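교내 디지털 웰빙 프로그램 '프렌듀라(Prendura)' 자주 묻는 질문
스툴빌(Stullville) 학생상담센터

최종 수정: 5월
적용 대상: 학부 재학생, 교환학생, 휴학생(일부 항목)

1. 프로그램 개요

프렌듀라는 무엇입니까?

프렌듀라는 소셜 미디어 사용 시간과 기분 상태를 6주간 함께 기록하고, 상담사와 격주로 기록을 검토하는 자기점검 프로그램입니다. 진단이나 치료를 목적으로 하지 않습니다. 우울, 불안, 섭식 문제로 진료가 필요한 경우에는 개인상담 창구에서 별도로 접수합니다.

앱을 설치해야 합니까?

설치는 선택 사항입니다. 기록은 웹 양식, 종이 기록지, 스프레드시트 중 하나로 제출할 수 있습니다. 다만 중간에 양식을 바꾸면 주간 그래프가 새로 생성되며, 이전 주차의 값은 자동으로 이관되지 않습니다. 이관이 필요하면 담당자에게 원본 파일을 제출하십시오.

모집 인원은 몇 명입니까?

학기당 80명입니다. 정원을 초과하면 대기 번호를 부여하고, 첫 주 기록을 제출하지 않은 참가자의 자리를 둘째 주에 대기자에게 배정합니다.

운동부 소속 학생도 참여할 수 있습니까?

가능합니다. 원정 기간에는 기록을 최대 4일까지 소급 입력할 수 있습니다. 소급 입력한 값은 그래프에 점선으로 표시되며 주간 평균 계산에는 포함됩니다. 참여 여부는 코치진에게 통보되지 않습니다.

2. 기록 방법

무엇을 기록합니까?

하루 한 번, 다음 항목을 입력합니다.

사용 시간(분 단위, 기기의 화면 시간 메뉴에 표시된 값)
게시 횟수와 삭제 횟수
사용 직전과 직후의 기분 점수(0~100)
수면 시작 시각과 기상 시각
자유 기술(최대 400자)

기분 점수는 어떤 기준으로 매깁니까?

0은 견디기 어려운 상태, 100은 본인이 기억하는 가장 좋은 상태입니다. 다른 참가자와 비교하는 척도가 아니므로 개인 안에서의 변화량만 해석합니다. 직전 점수와 직후 점수의 간격은 2시간을 넘기지 마십시오. 간격을 넘긴 쌍은 변화량 계산에서 제외됩니다.

하루를 빠뜨리면 어떻게 됩니까?

해당 칸은 결측으로 처리합니다. 0을 입력하지 마십시오. 0은 유효한 점수로 계산되어 주간 평균을 왜곡합니다. 한 주에 결측이 3일 이상이면 그 주의 그래프는 출력되지 않습니다.

여러 계정을 사용하는 경우에는 어떻게 합니까?

사용 시간은 계정을 합산하여 입력하고, 게시 횟수는 공개 계정과 비공개 계정을 구분하여 입력합니다. 계정 이름은 수집하지 않습니다.

3. 게시물과 실제 생활의 차이

'편집 간격'이란 무엇입니까?

편집 간격은 하루 중 실제로 겪은 일과 게시물로 남긴 일 사이의 차이를 가리키는 프로그램 내부 용어입니다. 셋째 주부터 자유 기술란에 작성합니다. 게시한 일 한 가지와 게시하지 않은 일 한 가지를 각각 두 문장 이내로 적습니다. 점수화하지 않으며, 상담사는 격주 면담에서 작성 내용을 함께 읽습니다.

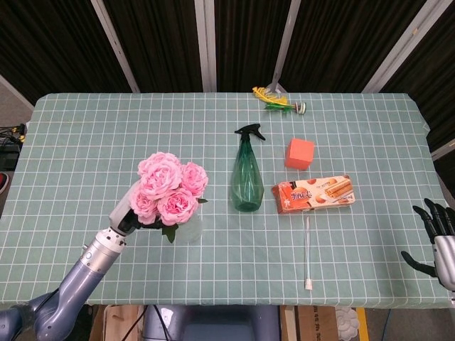 편집 간격을 작성할 때 가장 많은 오류는 게시물의 내용 대신 게시물에 대한 평가를 적는 것입니다. '잘 나온 사진', '반응이 적었던 글'과 같은 표현은 검토에 쓰기 어렵습니다. 화면에 남긴 것과 남기지 않은 것을 사물 수준에서 적으십시오. 예를 들어 분홍색 장미와 유리 꽃병만 화면에 담고 같은 식탁보 위의 초록색 분무기는 잘라냈다면, 분무기를 잘라냈다고 적으면 됩니다. 잘라낸 이유는 비워 두어도 무방합니다. 면담에서 이유를 다룰지는 참가자가 결정합니다.

게시물을 제출해야 합니까?

제출하지 않습니다. 면담 중에 본인이 원하여 화면을 보여 주는 것은 가능하나, 상담사는 이를 저장하거나 촬영하지 않습니다.

계정을 삭제하거나 사용을 중단해야 합니까?

요구 사항이 아닙니다. 첫 2주는 기준선 측정 기간이므로 평소 사용 습관을 유지하십시오. 이 기간에 사용량을 의도적으로 줄이면 이후 주차와 비교하기 어려워집니다. 셋째 주 이후의 사용량 조정은 자율입니다.

사용 시간을 줄였는데 기분 점수가 오르지 않습니다.

오류가 아닙니다. 사용 시간과 기분 점수의 관계는 개인마다 다르고, 시험 기간, 수면 부족, 경기 일정 등 다른 요인의 영향을 받습니다. 6주 기록만으로 인과관계를 판정하지 않습니다. 점수가 2주 연속 하락하면 다음 면담일을 앞당길 수 있습니다.

4. 개인정보

기록은 누가 볼 수 있습니까?

담당 상담사와 프로그램 책임자 나디라 구나완(Nadhirah Gunawan) 두 사람입니다. 학과, 지도교수, 보호자에게는 제공하지 않습니다. 생명에 급박한 위험이 확인되는 경우는 예외이며, 이때 적용되는 절차는 동의서 2쪽에 기재되어 있습니다.

기록은 얼마나 보관합니까?

종료 후 한 학기 동안 보관한 뒤 삭제합니다. 종이 기록지는 파쇄합니다. 조기 삭제를 원하면 접수 번호를 적어 이메일로 요청하십시오. 삭제 이후에는 복구가 불가능합니다.

자유 기술란은 실시간으로 확인합니까?

실시간으로 확인하지 않습니다. 상담사는 격주 면담 전에만 내용을 열람합니다. 긴급한 내용을 자유 기술란에만 남기지 말고 5항의 연락처를 이용하십시오.

5. 면담 및 연락처

면담은 어디에서 진행합니까?

시나가(Sinaga)관 상담실에서 진행하며 회당 30분입니다. 던데스테드(Dundedstead) 캠퍼스 학생은 화상 면담을 선택할 수 있습니다. 화상 면담에서 카메라를 켜는 것은 의무가 아닙니다.

면담 시간을 변경할 수 있습니까?

면담 전날 오후 5시까지 예약 화면에서 직접 변경할 수 있습니다. 이후에는 교내 전화로만 변경됩니다. 연락 없이 두 번 불참하면 면담 예약이 정지되며, 기록 제출은 계속할 수 있습니다.

친구의 상태가 걱정됩니다. 대신 신청할 수 있습니까?

대리 신청은 받지 않습니다. 대신 친구를 어떻게 도울지에 관한 상담을 본인 명의로 예약할 수 있습니다. 친구의 이름을 밝힐 필요는 없습니다. 게시물이 밝아 보인다는 점은 현재 상태를 판단하는 근거로 사용하지 마십시오. 자해나 자살을 언급했다면 예약을 기다리지 말고 즉시 전화하십시오.

교내 연락처는 무엇입니까?

상담센터 내선 2120. 운영 시간은 오전 9시부터 오후 6시까지입니다. 운영 시간 외에는 당직 상담사에게 자동 연결됩니다. 신체적 위험이 임박한 경우에는 지역 응급 번호로 먼저 연락하십시오.

휴학 중에도 이용할 수 있습니까?

프렌듀라 신규 신청은 재학생과 교환학생만 가능합니다. 진행 중에 휴학한 참가자는 남은 주차를 마칠 수 있으며, 내선 전화 상담은 휴학 여부와 관계없이 이용할 수 있습니다.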